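Dendau: a small pile of translated poems, lined up with their originals

README, last touched August 2021

Hi, and thanks for looking in! Dendau is what I call the folder of poems and translations I've been putting together in the evenings, and this file is my attempt to explain what's in it before you start opening things at random (which is also fine, I do it all the time).

What you get

There are 551 poems, each one stored as a pair of plain text files: the poem in its first language and an English version. The first languages are Polish, Amharic and Hindi. Polish is by far the biggest part, mostly down to Jarosław Żak, who had drawers full of drafts going back to his student days and let me type up the lot. Asnakech Wubshet did the Amharic section, all 78 poems of it, and she also fixed my line breaks in places where I'd made a real mess of them. Girish Agarwal did the Hindi and wrote longer notes than anyone else. Read his notes! They're the best thing in here.

How the files are named

Each pair shares a number. The ending tells you the language: pl, am or hi for the original, en for the English. If a poem has 2 English versions, the second one ends in en-b. I didn't pick a winner between them. Translators change their minds and I like being able to see it happen.

A few poems have a third file ending in note. Those are the translator's own comments, left as they came to me, so some are a full page and some say things like "line four still bothers me."

Line breaks and spacing

I kept every line break from the translator's draft. Stanzas are split by one blank line. Where a poem uses indents, I typed them as spaces, never tabs, and if your editor likes to tidy things up, please turn that off first. I lost a whole evening to that once.

The English doesn't always have the same number of lines as the original. Please don't "correct" it. Jarosław in particular likes to let a long Polish sentence spill over into an extra line, and he means it.
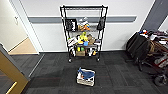
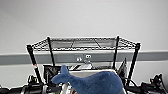

Wire shelving against the wall.

Where the poems came from

Most were typed from paper. Sze-wing Ho did a first pass of the typing and I checked it against the pages, then whoever translated the poem checked it again. The Amharic came to me already typed, thank goodness, because my typing in that script is painfully slow.

Everything in here is by poets who said yes to being included, or whose families did. We left out a long sequence called Gallevbridge that Jarosław has been working on for years, as he wants to finish it first. Fair enough. I've read parts of it and it's worth the wait.

Things I know are wrong

Poem 9 has a missing stanza in the Polish. The English is complete, which is a strange way around, and I'm still looking for the page.

Some of the older Hindi files have curly quotes and some have straight ones. I keep meaning to fix it.

The dates in the notes are when the translation was drafted, and a couple are guesses. If a date has a question mark after it, the guess is the translator's own.

Using it

You can read the poems, teach with them, print a few for a reading group, or run them through whatever line-matching tool you're building (Yung-ching Kao did that with an early copy and found a bunch of swapped files, so thank you!). Please keep the names of the poet and the translator with every poem, both of them, every time. If you want to put any of it in a book or a magazine, write to me first and I'll pass you on to the right person.

Changes

The second version added Asnakech's section and took out some duplicate Polish files. I'm hoping to have the next batch of Hindi notes in by November, but Girish is a careful man and I'm not going to rush him.

Spotted a typo? Send me the poem number and the line.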